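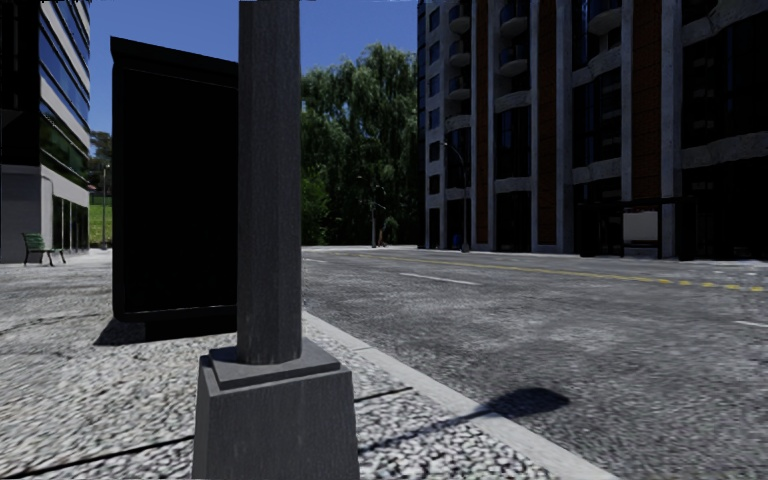 Can a machine run your errands yet?

Indoors, a robot vacuum still earns its keep if you pick up the cords first. Folding laundry and loading the dishwasher are best left to people for now. Fetching parts or groceries from down the street is closer – the Lakov cart does most of its learning on simulated streets, and ours managed 166 trips between the shop and the supply store before it needed a new wheel.

Before you send one out:

1. Walk the route yourself and note every curb, pole and bench.

2. Pick crossings with clear stripes. If someone is walking ahead of the cart, it should hang back and let them reach the far curb.

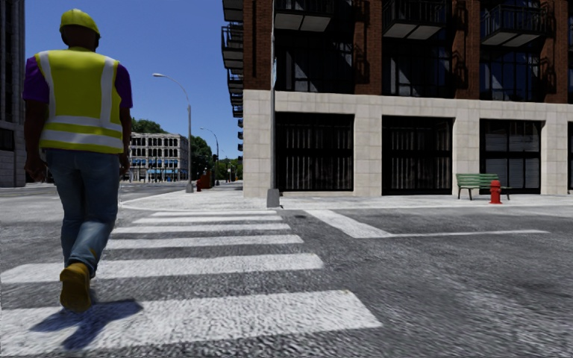

Set the following distance to 6 feet. The factory setting is 3, and that is too close for anyone carrying a ladder.

3. Measure the gap between bollards where the route crosses a plaza. Rough paving joints will rattle eggs and loose screws, so pack both in towels.

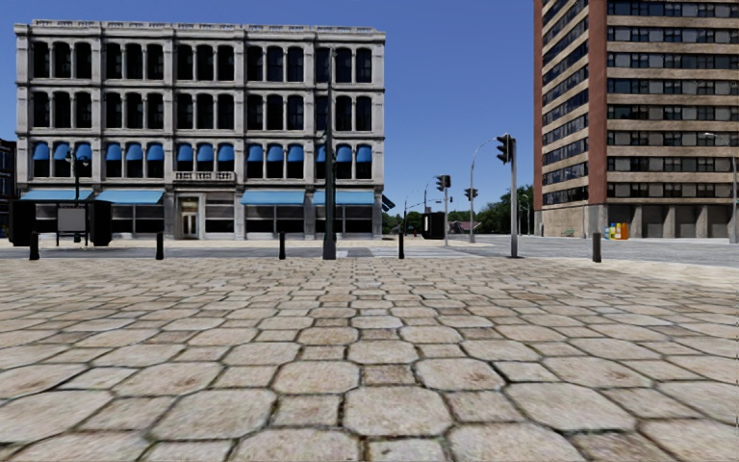
Jobs to keep for yourself

Stairs, heavy doors and anything made of glass. Wipe the cart's sensors with a dry cloth every night.

Contact Moren Shop Tips | © Moren | Back to top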